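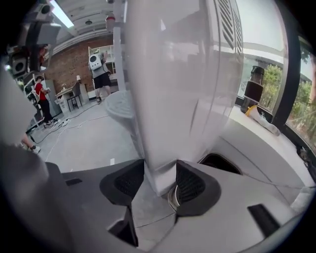
Pantry Moths and the Commercial Kitchen

Stored-product insects rarely attract the attention given to rodents or bed bugs. They do not bite, they do not damage the structure of a building, and a small population may live in a dry goods store for months before anyone sees an adult in flight. For food businesses, however, they are among the most costly pests to remove once established, and the cost is seldom confined to the stock thrown away.

The Indian meal moth is the species most often found in kitchens, bakeries and small food warehouses. The adult is easily recognized at rest. The wings closest to the head are pale gray or cream, and the outer portion is a coppery brown, so that the insect appears to be wearing a band. Adults do not feed. The damage is done entirely by the larvae, which are off-white, sometimes tinged with pink or green depending on their food, and which leave a fine silk webbing wherever they travel.

That webbing is usually the first sign reported by staff. It appears in the folded seams of paper sacks, beneath the lids of bulk bins and across the surface of flour, cornmeal, nuts and dried fruit. In heavier infestations the silk binds particles together into clumps. Employees who are not familiar with the pest tend to assume the product has been damp.

How Infestations Begin

Most infestations arrive with a delivery. Eggs are smaller than a grain of sand and are laid directly on or near the food, where they are almost impossible to detect during a routine receiving check. A single sack of birdseed, pet food or whole grain is enough to introduce the species to a clean building. The moths may also enter through open doors in warm weather, although this is less common.

Once indoors, the speed of development depends mainly on temperature. In a warm storeroom the full cycle from egg to adult can be finished in about a month. In a cool one it may take most of a year. This explains why a problem that seemed minor in February can appear to worsen suddenly in June, when several overlapping generations emerge together.

Mature larvae leave the food to pupate, and they may travel a considerable distance. Cocoons are found in the corners of ceilings, behind wall-mounted shelving, in the threads of jar lids and inside the cardboard corrugations of outer cases. An inspection limited to the food itself will miss a large share of the population.

A Case in the Bakery Trade

The experience of Stenden, a regional bakery supplier with two storage buildings, is typical in many respects. The company noticed moths near the loading area in April and responded by replacing its light traps and discarding the oldest pallets of oats. Sightings fell for several weeks and then returned at a higher level than before.

Donisar, the pest management contractor engaged at that point, began with monitoring before any treatment was considered. Pheromone traps were placed on a grid through both buildings and read weekly. Over the first full season the traps recorded 1,569 adult males. The numbers were far from evenly spread. In the older of the two buildings, a mezzanine used for seasonal packaging accounted for most of the catch, although no food had been kept there on a regular basis.

The source was eventually traced to a quantity of almond pieces left behind after a holiday production run. The cases had been shrink-wrapped and labeled for return, and the return had never been arranged. Larvae had spread from the cases into stacks of folded cartons nearby, and the cartons were then carried down to the packing floor as needed, taking pupae with them.

Once the almonds and affected cartons were removed, the mezzanine was vacuumed along every ledge and joint and the shelving was taken apart for cleaning. A targeted treatment of cracks and crevices followed. Trap counts declined over the next three months and have remained low. The supplier has kept the grid in place.

What Traps Can and Cannot Do

Pheromone traps are widely sold, and their purpose is widely misunderstood. The lure imitates the scent of the female and therefore attracts males only. In a small pantry this may reduce mating to some degree. In a commercial building it will not control the population, as one surviving male can mate with several females. The value of the trap lies in the information it gives.

For that information to be useful, certain practices should be followed:

Traps should be numbered and marked on a floor plan, and they should not be moved without a note in the log.

Lures should be replaced on the schedule given by the manufacturer. An expired lure produces a falling count that can easily be mistaken for success.

Traps should be kept away from exterior doors, where they may draw moths in from outside.

Counts should be recorded by trap, and a building total should not be relied upon alone. 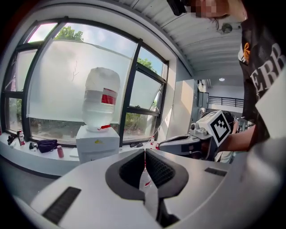
Cleaning as Control

No insecticide will compensate for food residue. Larvae can complete their development on remarkably small amounts of material, including the flour dust that gathers inside electrical conduit, beneath the feet of mixers and in the hollow legs of steel tables. Spilled product under pallet racking is a frequent source, particularly where the bottom beam sits close to the floor and a broom will not reach.

Vacuuming is strongly preferred to compressed air. Blowing down equipment is quick and leaves surfaces looking clean, but it drives fine particles, and sometimes eggs, into cavities from which they cannot be recovered. Vacuum bags should be sealed and removed from the building at the end of the shift.

Cardboard deserves particular attention. Where practical, dry goods should be transferred to rigid containers with gasketed lids soon after delivery and the outer packaging taken away the same day. Thin plastic bags offer little protection -- mature larvae are able to chew through them, and newly hatched larvae can pass through gaps that appear fully closed.

Temperature Treatment

Cold and heat are both effective against every stage of the insect, provided that the temperature reaches the center of the product. Small quantities of suspect goods may be held in a freezer at zero degrees Fahrenheit for a week. Large sacks take much longer to cool through, and a full pallet placed in a freezer may still be comfortable at its core several days later.

Heat treatment of whole rooms is a specialist undertaking. Air temperature is generally raised above 120 degrees and held for many hours, with fans used to eliminate cool spots along floors and exterior walls. Sprinkler heads, electronics and some plastics must be protected or removed. Grimshaw, a maker of dried fruit products, chose this method for a production room in which chemical treatment would have required a longer shutdown. The room covers 1,380 square feet, and the work was completed between the close of one production week and the start of the next.

Other Species to Consider

A moth in the storeroom is not always an Indian meal moth. The Mediterranean flour moth is larger and grayer, with faint zigzag lines across the wings, and it is associated mainly with milled flour. Its webbing can be dense enough to block spouts and sifters. The webbing clothes moth, sometimes carried in on textiles, is smaller and golden, avoids light and has no interest in grain.

Beetles may also be present. Sawtoothed grain beetles and red flour beetles leave no silk, and pheromone traps set for moths will not record them. Correct identification should come before any spending on treatment, and most contractors will examine a specimen sent in a small sealed container.

Records and Responsibilities

Food safety auditors increasingly ask to see evidence of trends as well as proof that service visits took place. A folder of signed visit sheets shows that a contractor attended. It does not show whether conditions improved. Businesses are advised to keep trap counts in a form that permits comparison from one season to the next, together with a record of what was done when a count rose.

Responsibility for that response should be written down. In many facilities the contractor reports a problem, the sanitation team believes the contractor is dealing with it, and the report is filed. Estance, a group of contract kitchens, now sets a threshold of two moths per trap per week. Any reading above that figure leads to a physical inspection of all stock within 30 feet, carried out by kitchen staff and signed by a manager before the following service visit.

Receiving procedures should be reviewed at the same time. Incoming pallets of nuts, seeds, cereals, dried fruit, chocolate and spices carry the greatest risk. A flashlight directed along the seams and upper corners of sacks will reveal webbing that overhead lighting does not. Damaged units should be refused at the dock, and suppliers with repeated problems should be asked for their own monitoring records.

Stock rotation remains the simplest measure available and the one most often allowed to lapse. Items used only at certain times of year, such as candied peel, specialty flours and decorative sugars with nut content, should be listed separately and checked monthly whether or not they are in use. Returned and rejected goods should be held in a designated area away from packaging, with a date by which they must leave the building.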